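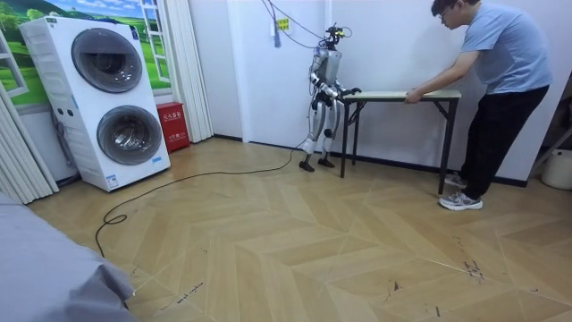
One reader wrote in to say the January post gave admittance control too much credit, and that with a stiff enough arm you could close the same loop on position and let the person at the other end absorb the error. A fair objection, and it deserves numbers.

Home | Archive | Tags | About | Feed

Print this post | E-mail this post

16 February 2026
Posted by the author

Shared loads: what the wrist estimate is for

The task is moving a folding table with a person at one end and the humanoid at the other. Neither side gets the plan of the other. The robot has a rough goal pose and whatever the person is doing to the far edge, which arrives as force through the tabletop.

Position-only control does work while both ends agree. The trouble starts when they disagree by a few millimeters. A rigid tabletop turns a small position error into a large internal force, and the balance controller sees that force as a push on the torso. In our logs the result was a step the planner had not asked for.

The current stack has three layers. Nomlow runs the whole-body controller at 500 Hz. Above it sits Plotholm, our contact state estimator, which fuses joint torques with the kinematic model and publishes an estimated wrench per hand. The footstep planner is slow by comparison and only replans when the estimated intent changes.

Intent here means something narrow: a low-pass filtered force along the long axis of the table, with a dead band of 15 N. Below that the robot holds station. Above it, the admittance law produces a hand velocity, and the planner follows if the offset persists. I tried a narrower band and got drift from friction in the joints, which the estimator reads as a gentle pull.

Filter lag was the other problem. The first version had 60 ms of delay between a step in force and a change in the hand reference - enough to make the person and the robot take turns correcting each other. Moving the filter into the Nomlow process and dropping one message hop brought it to 40 ms. The oscillation is smaller now, though still visible in the torque plots.

For replay I use Zimcombe, mostly because it keeps the controller state next to the sensor log. Rantala has nicer plots but resamples everything on import, and that hides exactly the jitter I want to look at.

Still open: yaw. A force at the far corner gives a moment as well as a push, and the current law throws the moment away.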